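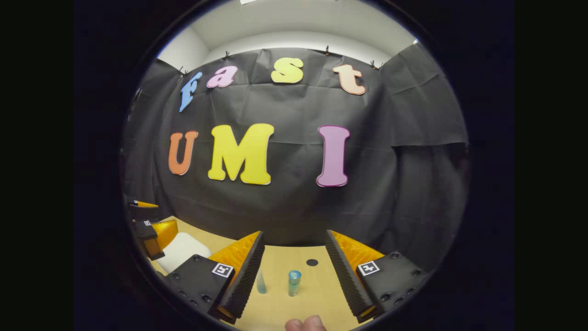

Budget the Bench Before the Arm

Every July, department heads at Cotgate submit their equipment requests for the coming year, and every July the requests for automation follow the same pattern. The robot is on the first line. It has a model number, a quotation, a delivery time and a page of justification. Further down, in smaller amounts, come the table, the lighting, the spare fingers, the training hours and the labels. When the total has to be reduced, the reductions begin at the bottom of the page and move upward. The robot survives and the things it needs in order to be useful do not.

I have served on the review panel for these requests through several cycles, and I wish to argue that this order should be reversed. An institution planning to teach a robot to handle small objects should pay first for the place where the handling is shown and for the people who will show it. The arm can be purchased later, and in many cases should be.

The argument rests on a change in how such machines are prepared for work. In the older approach, an engineer wrote out the motion in advance, and the fixture held each part in a known position. Under that arrangement it made sense to buy the robot first, as very little could be done without it. Many groups now begin with hand-held grippers. A person holds the tool, closes its fingers on a cup or a capped container, and moves it across a table while a camera on the tool records the task. The recordings are then used to train the control software. A large part of the labor is finished before any arm has to be in the building.

Our purchasing rules have not kept pace with this. Dalia Juška, who prepares the capital schedule, pointed out to me that a hand-held gripper falls below our threshold for capital equipment and is therefore treated as a consumable, in the same category as gloves and printer paper. A robot arm is an asset, with a tag and a depreciation period. The result is that the arm receives a formal review by five people, while the tools that will determine what the arm can do are approved by whoever has room left in an operating account. It is difficult to defend that arrangement on any ground except habit.

The experience of our Gemholm site deserves to be set out plainly. The site requested an arm for sorting sample containers, and the request was granted. The supporting lines were cut. The arm was delivered on a Tuesday and remained in its crate for 14 weeks. During that period the site had two hand-held grippers, one table, and no hours assigned to anyone for using them. Rūta Pētersons, the site manager, eventually moved staff time from another project, and the work began. I do not fault her or her staff. They were given the most expensive part of a system and asked to find the remainder themselves.

At Rirnville the sequence was different, largely by accident. The request for an arm was deferred for a year, and only the small lines were approved. The staff were left with a bench, a set of grippers and a modest allowance for labor. Natalina Farina, who led the effort, used the year to have people practice the tasks and record them. By the time the arm came up for review again, her group had changed its mind about which one to buy. The reach they had first specified was more than the work required, and the smaller model was entirely suitable. They had also dropped one of the original tasks, having found that people did it poorly with the gripper no matter how the table was arranged. It is much better to learn this with a hand tool than with a machine that is already on the books.

I draw three recommendations from these cases.

The first concerns the bench. A table, a plain backdrop, steady lighting and a fixed place for each tool should be listed as equipment, with their own line and their own date. They are cheap. At Rirnville the complete set, apart from the grippers, came to 3,530 in our internal budget units, a sum that was smaller than the freight charge on the Gemholm arm. Yet benches of this kind are regularly assembled from whatever is in the storeroom, and then taken apart when the room is wanted for something else. A work area that must be rebuilt each week will not produce consistent material. The room should be reserved for the length of the project, and the request should say which room it is.

The second concerns wear. Soft finger pads are worn by use, marker labels lift at the corners, and screws work loose. None of this is a defect. It is the ordinary cost of tools that are picked up and put down all day by different hands. Requests should carry spares for every part that touches an object and every part that must be seen by a camera, and they should carry them from the first quarter. I would also ask that no bench be approved with a single gripper. With a second one at the table, a worn pad costs a few minutes. Without it, the same pad can cost an afternoon, and the person hired to do the work is paid to wait. When Bundgaard supplied our last order, the pads arrived 13 days after the tools had gone out of use for want of them. The supplier met its stated terms. The failure was in our planning.

The third concerns labor, and it is the recommendation most likely to be resisted. The hours that people spend with a gripper in hand should be budgeted as part of the equipment. Under the current rules they are absorbed by the department, which is a polite way of saying that they are taken from other duties. Demonstrating a task well is skilled work. It asks for patience and an even pace, and for attention to small things such as where a thumb rests and how far a cap has been turned. A person who is doing it between meetings will do it badly, and the software will learn from what it is given. If an institution cannot find the money for these hours, it should take that as a sign that it cannot yet afford the robot.

There are fair objections to this order of purchase. Baltasar Núñez, who sits with me on the panel, has argued that prices for arms move, that quotations expire, and that a department which waits a year may find its money gone to someone else. He is right about the last point in particular. A department head who asks for a small sum this year and a large one next year is taking a risk that a department head who asks for everything at once is not. I would answer that the risk is one of our own making. The panel could approve both stages together and release the second when the first has been carried out. We do this for building repairs, and I see no reason why it should be harder for machines.

A second objection is that an arm on site brings visitors and encourages support, while a table with two hand tools on it does not. I accept that this is so. I have attended the tours. But public interest is a poor basis for a capital schedule, and a robot in a crate has limited appeal of its own.

It may also be said that some tasks are simple enough to need no recorded work at all. Where parts are rigid, identical and delivered in a fixed position, the older method remains sound and the arm may reasonably come first. The form should ask which kind of task is proposed. At present it asks only for the payload, the reach and the name of the supplier.

Laine Lūse has drafted a revised form for the next cycle – two pages in place of one – with the bench, the spares and the hours set out ahead of the robot. Under her draft, the lower lines cannot be cut unless the line for the arm is reviewed again at the same time. I support it as written. Department heads who are already preparing requests would do well to use that order now, and to attach the name of the person who will be holding the gripper.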